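**Sandro Rinaldi**
10 July 2026

Spending tonight on the mending pile. It's been sitting on the chair since before we moved to Flomton and I need the chair back. Posting as I go so I don't wander off.

---

Rules for the pile: if I can't fix it in an hour it goes to the rag bag. If I wouldn't wear it fixed, it goes to the op shop in Gornwood. No third pile. The third pile is how the chair got like this.

---

First up, a grey work shirt with two buttons missing. Found near enough matches in the tin. One is a shade darker so I've put it at the bottom where it gets tucked in.

---

Next, a pillowcase with a split seam. Straight run on the machine, done before the kettle boiled.

---

A wool jumper with moth holes in the front. I like this jumper but I don't like it enough to darn it. Rag bag. The sleeves are still good so they might turn into something for the dog.

---

Now the denim, which is most of the pile. I've been putting it off because denim is heavy work and I break needles. I bought a packet of jeans needles from Boutros last time I was in town and that's fixed most of it. The old ones were for cotton and I was asking too much of them.

---

Thread for denim: I use polyester topstitching thread on the top and ordinary thread in the bobbin. Thick thread in both just jams on my machine. It's a second-hand Wirkevitz that cost me $270 with a service and it has opinions.

---

If you're hemming jeans, wash and dry them first, even if they've been washed before. I hemmed a new pair straight from the shop once and they came up 2 cm in the first wash. I wore them in the garden until they fell apart.

---

Going over the thick bits where the seams cross: flatten them before you sew. I put a scrap of cloth over the seam and hit it with a hammer on the back step. A few good taps will do it. Then go slowly, turning the wheel by hand for the worst of it.

---

Someone asked last time about puckering along a hem. Usually it's one of these:

- fabric pulled through instead of being left to feed
- top tension too tight
- stitch too short for the thickness

I lengthen the stitch first and see. A bit of ripple on a jeans hem doesn't worry me. Plenty of bought ones have it and it fades nicely along the ridges after a while.

---

Halfway break. Tea and toast. I can see part of the chair.

---

Back to it. I sort denim by how it feels, with the light stuff for patches and the heavy stuff for anything that has to take weight. Colour comes second. A pale patch on dark jeans looks fine if you mean it, and I've stopped trying to match blues by lamplight. They're never the same in the morning.

---

Light blue denim out on the orange and yellow cloth, folded over on itself with the darker stitched hem at the left and a strip of navy showing from underneath. Looking over the seams next.
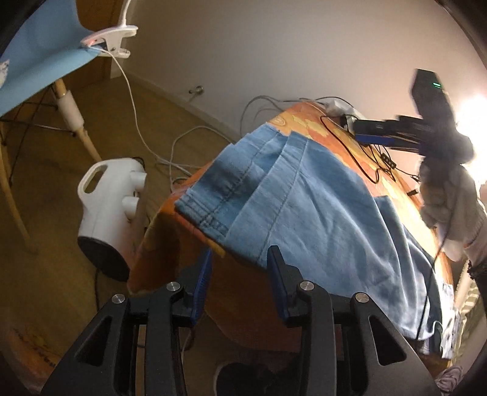

---

Reply from a follower in Gornwood: Don't unpick the original hem if you can help it. Fold it up, sew right beside the old stitching and press it flat, and you keep the worn edge. I've done all my kids' jeans that way and let them down again later.

---

Good tip, and I do that for anything that might need letting down. For my own I cut, as I'm not getting any taller. The fold can feel bulky at the ankle in the heavier weights, but in something light I'd keep the edge every time.

---

Pressing matters more than the sewing, if I'm fair. Steam, press, leave it alone until it's cool. I used to pick things up straight away and the fold would drop out.

---

Stopping at 60 minutes on the denim, as per the rules. Two pieces left and they can wait for tomorrow. They are going on a hook and they are not going on the chair.

---

Tally for the scraps: one bag for rags, a smaller one for patches. I'm keeping the back pockets off anything past saving. They're handy sewn inside a shopping bag for keys.

---

Will put up the finished hems when they're pressed. If anyone in Flomton wants offcuts of heavy navy, message me and I'll leave them out the front.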